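The Weigh-In

The scales at Ravevville were in the room where they kept the folded chairs. He had been told to be there by four in the afternoon and he was there by half past three, in two jumpers and a hat, chewing gum he wasn't swallowing anything from.

His coach had driven. She had a flask of tea and didn't drink it in front of him, which he thought was decent of her. She had been a wrestler, then a judo player, then had four fights in a cage before her shoulder went, and she never talked about any of them unless he asked.

"How are you feeling?" she said.

"Thirsty."

"Good."

The other man came in at ten to four. He was from the Tellotmont gym and he was taller than he looked on the poster. He had won twelve and lost one. They nodded at each other the way people do in a doctor's waiting room.

The official read the name of the promotion off a card, Gokico, and got it wrong, and read it again. Then he called the taller man up first. He made the weight with nothing to spare. When it was his own turn he took off the jumpers and the hat and stood on the plate and looked at the wall. The official moved his lips while he read the number. It was fine. His coach handed him a bottle of water and told him to sip it, and he drank half before she took it off him. 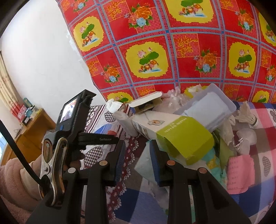
They went back to the room they had rented over a chip shop and he lay down with his feet up on his bag. The smell came through the floor. She had cooked rice that morning and brought it in a tub, and he ate it cold with a spoon, then a banana, then more rice.

"He'll want to kick," she said. "He's got the legs for it. You let him have the first one."

"Why?"

"So you know what it is."

He thought about that for a while. He had lost his last fight in the second round, to a choke he had seen coming and hadn't done anything about. He had gone over it on the bus home and at work the next day, and for most of a month after that. His hand had been in the wrong place. He could still feel where it should have been.

He slept for nine hours. In the morning his face had filled out again and his mother rang to ask what time it started and whether there was parking. 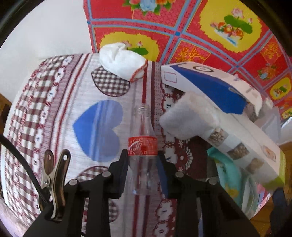

An empty bottle with a red label.

There were 307 tickets sold. He knew the number as the man on the door told everyone who came in. The cage had been hired from Tosh and there was a rip in the mat near the gate with tape over it. He walked round it twice and put his foot on the tape each time to see if it moved.

The first kick landed on his thigh and it hurt a good deal. So that was what it was. He took another one, and on the third he stepped in and got hold of the leg and drove forward until they both hit the fence. It took him most of the round to get the man down. When he did, there were 20 seconds left, and he used them to get his breath.

"Hand," his coach said in the corner. That was all she said. She put ice on his neck.

In the second round they went down quicker. The taller man turned to get up and then changed his mind and went for the neck, the same way the last one had. He put his hand where it should have been. It held. He waited, and worked his head free, and came out on top.

Nothing much happened after that. He stayed heavy and hit when he could. The third round was slow and some people went to the bar. At the end the official lifted his arm, and got his name wrong, and lifted it again.

His mother had parked behind the library. She had brought sandwiches, and he ate two of them standing by the car with his coat on over his shorts.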